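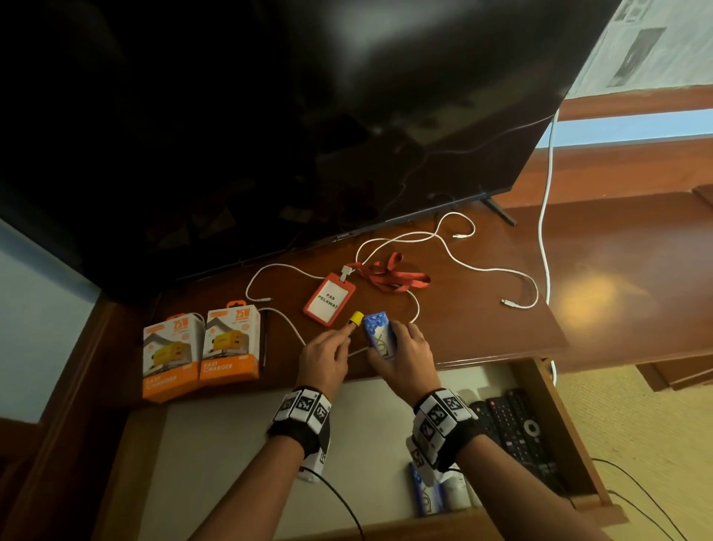 Desk day! I've been putting this off since December and I finally have the drawer open and half of it out on top where I can see it. Thread as I go, because I get way too happy about this stuff.

1/ My one rule is that things come out before anything goes back in. All of it. Soap, pens, chargers, lanyards, mystery caps. You can't sort a drawer by stirring it (I have tried, for years).

2/ Cables first, always. I stretch each one out, plug it in, and see if it charges my phone. If it works it gets coiled in a loose loop about as wide as my hand, with a twist tie on it. No tight little knots – that's how I killed two good ones in 2022.

3/ The white ones all look the same once they're coiled, so I put a bit of masking tape near the plug and write what it's for. Bedroom, travel, spare. Ugly and I love it.

4/ Boxed chargers! The 25W fast ones get to stay in their boxes and stand up along the back of the drawer like little books. So easy to grab when someone's visiting and forgot theirs.

5/ Paper-wrapped soap is staying in the drawer too, and I will defend this. A bar of nice soap makes the whole thing smell good for months. My grandmother did it with her sweaters and I do it with my pens and envelopes. The blue and white wrapper is so pretty I'd keep it for that alone.

6/ Visitor badge, the PAS PELAWAT one on the red lanyard. Lanyards tangle with everything, so I fold mine in half, in half again, then tuck the end under the holder. It goes at the very front where I'll see it.

7/ Small loose caps go in an old mint tin. If a cap doesn't find its partner in 3 weeks, it's out. Yes, the yellow one too.

8/ Someone asked about dividers. I have a set from Brirkico and they're fine, but cut-down cereal boxes did the same job for me for ages. Measure the inside of the drawer, not the front! I got that wrong the first time.

9/ Myfanwy Kemeys replied that she keeps one pen per drawer and no more. Trying it! The thin black one wins – it's the only one I ever reach for anyway.

10/ Still to do: the cable behind the TV. It hangs straight down past the desk and I want it clipped to the back. I have sticky clips somewhere. Probably in the kitchen drawer, so guess what's next.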